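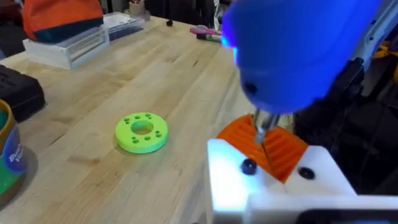
Prikport fixtures: where we've got to

Hi Yae, a quick one before the weekend! The ribbed orange parts are coming along nicely. We've printed 39 so far and I'm happy with 33 of them (the others had rough fins, so they're going back in the queue). The white block is a big step up from the old clamp, and I can get at the ribs with the blue-handled tool without the part sliding all over the bench.

Money: 320 pounds left in the materials pot, with one more order to Wuller still to come out of it.

Still to do: two more blocks for Dirceu's bench, and the fitting notes, which I keep putting off. Could we push those to February?

26 October 2018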